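Oyewole Fund / Stindo Street tool library, progress note, July
Last updated: July
To: Vasanthi Marikar
From: Brisa Solís

Quick one this time, sorry, full report comes with the receipts.

Membership at 300 now. Most new sign-ups came through the school fair, a few from the flyer at the laundromat. Renewals slow. Ardalan is calling people who lapsed over the winter and getting a decent answer rate in the evenings, after 6 mostly.

Repair nights: 12 held, 2 canceled (heating, then the flood next door). Lamps and vacuum cleaners as usual. Sewing machines are up, and we dont have anyone confident on the older ones. Forough is asking her aunt.

Lending: hedge trimmers out constantly, waitlist all of June. Would like to move 28 dollars a month from printing to blade sharpening if you're ok with that. Nothing else in the budget changes.

Late returns still a headache. The text reminders help, the fines didn't, so we dropped the fines. Shirin rewrote the borrower agreement, one page now, Spanish version nearly done.

Lease: landlord has verbally agreed to another year at the same rent. Nothing signed. Will chase.

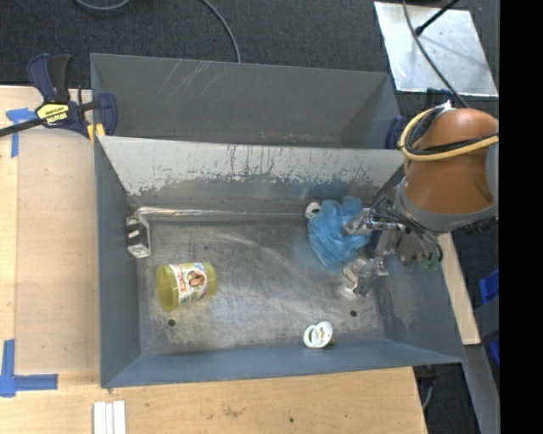 Insurance renewal went through in the end, small increase, covered by the line you approved in spring. Catalog is still half in the old spreadsheet and half in Skurar, moving it over is teh main job for the summer.

Need from you: yes or no on the sharpening money, and the date for the site visit. Mornings are better for us.

Brisa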